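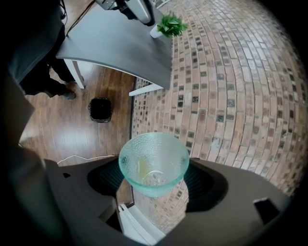 Fig. 6: Glass bowl held upright above the hand-held gripper, with a small item inside it.

6. Table clearing with glass: set-up and practice

This section is for owners of the Stastetti hand-held gripper who want to teach the clearing of bowls and cups. Please read the whole section before you start. The machine can do a part of this chore today, and it is good to know which part.

6.1 What you can expect

Plastic and wooden dishes are picked up well. Glass is more difficult. The software has trouble to find the edge of a clear or frosted bowl, and when the bowl is not empty, it can mistake the contents for a second object. In our own trials at Skikorwood the arm needed more than 3000 recorded pick-ups before it handled glass bowls in a way we would accept in a kitchen. Washing up by hand, with sponge and water, is not supported yet.

6.2 Before recording

1. Clean the inside of the fingers with a dry cloth.
2. Put the tool on its stand and wait until the light is green.
3. Choose a bowl with a narrow base and a wide rim. A raised pattern, like the small bumps on the bowl in Fig. 6, is allowed.
4. Move loose cables out of the way you will walk.

Note: You do not have to tidy the room. A table, a plant or a wastebasket in the background is welcome, the arm must later work in rooms which look like this.

6.3 Recording a pick-up

1. Bring the tool to the bowl slowly, from the side.
2. Close the fingers on the lower part of the bowl. Do not take it by the rim.
3. Lift and hold still for 2 seconds.
4. Carry the bowl to the place where you want it and set it down. Open the fingers only when the base is standing.
5. Press the side button to save.

Repeat until you have 16 good recordings for each bowl. If you drop something or change your mind in the middle, delete the recording.

CAUTION: Do not squeeze again when the glass begins to slip. Lower it to the table and start from step 1.

CAUTION: Stop when you see a crack or a chip in the glass, also a small one.

6.4 Bowls with something inside

Begin with one small piece, for example a slice of fruit. Liquids are not permitted in this version. The arm does not understand yet that a full bowl must be kept level – it will tip soup over the floor without any warning message. We plan a first update for this in September.

For questions about this section please write to Johanna Gasser, Clatetti support desk, and give the version number of your software.

Text last changed: 08/07/2026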